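How to move your Drodari save to a new PC (without losing the mod list)

Sep 23, 2026

Quick one. The October patch is coming and a bunch of people are switching machines before it lands, so same question in the comments every day. Steps below. Takes 20 minutes if your download speed is OK.

Works for the base game and the Trirex expansion. Console people, sorry, different process, skip this.

What you need

- Old PC, still booting
- USB stick or any shared folder. My save folder is 576 MB, yours may be smaller
- Your launcher login. Check it now, not halfway through

Step 1. Turn off cloud sync

Do this first. On the OLD machine. Launcher, Settings, Storage, uncheck "Keep saves in the cloud." If you leave it on, the new PC makes an empty profile, uploads it, and the old one gets overwritten. Hanane Shehata lost a whole Trirex campaign this way and wrote to me about it in all caps.

Close the launcher completely after. Check the tray icon too, it likes to hang around.

Step 2. Find the save folder

Documents, then My Games, then Drodari, then Profiles. Inside there's a folder with a long number for a name. That's you. If there are two, sort by date modified and take the newest. Or take both, doesn't matter.

Copy the whole thing. Don't pick out single files. The game checks the slots against an index file and if the index is missing it shows 12 empty slots and no error message.

Step 3. Grab the mod list

Mods don't live with the saves. Go to the install folder, open Mods, copy these:

loadorder.txt
enabled.cfg
the Presets folder

You don't need the mods themselves if you got them through the Misier mod manager, it will download them again from the list. Anything installed by hand, copy by hand. Write down the version numbers while your there.

Step 4. Install on the new PC

Install the game. Start it one time, get to the main menu, quit. This makes the folders. Do not click New Game.

Cloud sync off here too, before that first start. Same menu.

Step 5. Paste everything

Open Profiles on the new machine. There will be a new numbered folder. Rename it to something like OLD_EMPTY, then paste yours next to it. Same login means same number, so the game picks it up.

Then the mod files, back into Mods. Say yes to overwrite.

Step 6. Load and test

Start through Misier if you use it. Let it finish downloading. Load your most recent save, walk through one door, save to a NEW slot, quit, load again. If that works you're done and can turn cloud sync back on. It will ask which copy to keep. Pick "This computer."

Problems

Slots are empty: index file missing, go back to step 2.

Crash on loading screen: nearly always load order. Turn off everything, then switch mods back on 5 at a time until it breaks.

"Profile belongs to another user": wrong login. Orest Zhuravel says in the comments that signing out and in again fixed it for him even with the right one. Worth a try.

Controller bindings gone: those don't transfer. Set them up agian in Options, Input. Annoying, I know.

Keep the copy on the USB stick until after the patch. Trirex slots use the same folder, nothing extra to do there.

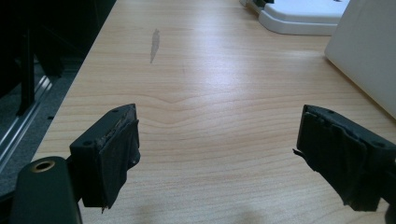
Khải Tăng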